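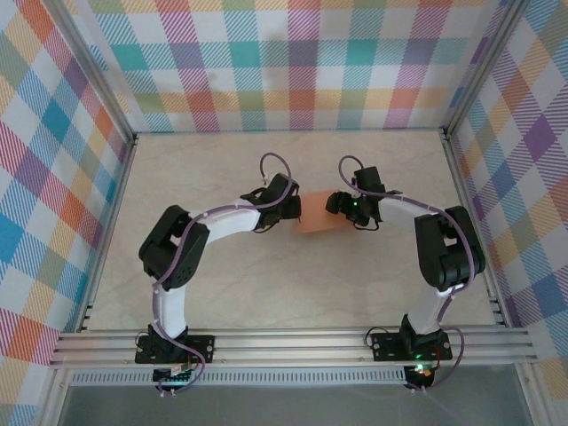
Felt week at Findivlow

Quick page before I forget. A few notes from the craft room in Tivthorpe, 15 June 2024. Longer write-up when I get a minute - probbaly not this month.

Orange first. One plain piece, matte, more or less a rectangle. Everything else cleared off the table so the color gets the whole beige top to itself. Yuxi picked the orange, I wanted green. Lost that one.

The pattern is for the Flolten bag - the small one, 2 panels and a strap. Cut the panels before the strap. Stela did hers the other way and ran short.

Edges: square them up before folding. A bit of slope is fine, the seam eats it. More than that and the flap sits crooked.

Thread came from Sandu, over 500 yards on the big cone so plenty left for November. Please put it back on the shelf when your done.

Finished bags go on the rail by the door - 7 so far. Shahram has the sign-up sheet for the next round. Bring your own scissors if you have them, ours are dull.

More colors to follow, gray and a dark red I think.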